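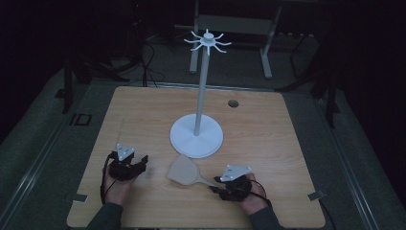
White mug-tree stand and pale beige paddle on the light wood-grain table, second-floor tea room.

Arkora Residents' Help Board
Category: Shared kitchens and common rooms
Status: Answered
Posted Friday, October 4, 2019
Viewed 3,132 times

Question

Placement of a mug stand on a small square table, and storage of a flat paddle

I am writing on behalf of the residents who share the second-floor tea room at Plurberg House. The room has recently been supplied with a white mug-tree stand, comprising a round base, a single pole and a ring of hooks at the top. It is to be kept on the square table, which has a light wood-grain top and a small round hole near the back edge. The previous arrangement, in which mugs were left upside down on a tea towel beside the sink, was discontinued following complaints about the state of the towel.

Before the stand is put into general use, we would appreciate advice on the following points.

First, where should the stand be positioned? It is at present toward the back of the table and slightly to the right of centre, in front of the hole. Some residents would prefer it in the exact middle so that it can be reached from every side. Others have asked that the front be kept clear for the tea tray.

Second, is there a recommended order for hanging the mugs? Our mugs are of several sizes and the larger ones are heavy. We are concerned that the stand may tip if it is loaded unevenly. The pole is fairly tall in relation to the table.

Third, there is a pale beige paddle, shaped much like a hand mirror, with a straight narrow handle. It is usually left lying on the table in front of the stand. It is close in colour to the tabletop and has been overlooked more than once when the table was being wiped down, on one occasion ending up on the floor. Is it acceptable to hang it from one of the hooks, or should another place be found for it?

The room is used by 24 residents, and we would like to post a short set of directions on the notice board by the end of October. Please note that we are not permitted to drill into the walls.

Answer 1 (marked as accepted by the person who asked)

I was responsible for the common rooms at the Aitken Street residence for 15 years and dealt with several stands of this type.

With regard to position, I would recommend leaving the stand toward the back. A stand in the middle of a small table leaves a narrow strip on every side, none of it wide enough for a tray. Please ensure that the whole of the base rests on the tabletop and that no part of it sits over the hole. If a kettle cord is to be passed through the hole at a later date, allow enough space that the cord does not press against the base or run beneath it.

With regard to loading, the following directions were posted in our kitchen and may be adapted as required.

Hang the first mug on any hook and the second on the hook directly opposite. Continue in pairs.
Place the heaviest mugs opposite one another. Do not hang them side by side.
When removing mugs, take them from alternate sides where possible.
Hold the pole with one hand when lifting a heavy mug off its hook.
Mugs must be dried before they are hung. Drips will run down to the base and leave a ring on the table.
Do not move the stand while it is loaded.

You have not stated whether all of the mugs are to be kept on the stand. With that number of residents it will not be possible. I would suggest that the stand be reserved for mugs in daily use and that the remainder be returned to the cupboard.

With regard to the paddle, I would not place it on a hook unless it has a hole or loop made for the purpose. A flat object resting across the hooks will be knocked off by the first person reaching for a mug. An upright jar or a shallow drawer would be suitable. If it must remain on the table, set it on a dark placemat so that it can be seen.

Answer 2

I agree with the above concerning the hooks. We have a Vallitz stand in our lunch room and it has given no trouble, although ours is kept on the counter and not on a table.

One further point. Felt pads beneath the base are sometimes suggested to protect the tabletop. We found that they caused the stand to slide when a mug was pulled off in a hurry. A thin rubber mat was more satisfactory, and could be rinsed under the tap.

Answer 3

Put the paddle in a drawer.

Comment from the person who asked

Thank you for these replies. The directions in Answer 1 will be posted with minor changes, and the stand will remain where it is. A dark placemat has been requested for the paddle as an interim measure, the only drawer in the room being full of cutlery. I will enquire separately about the rubber mat.

This question is closed to new answers.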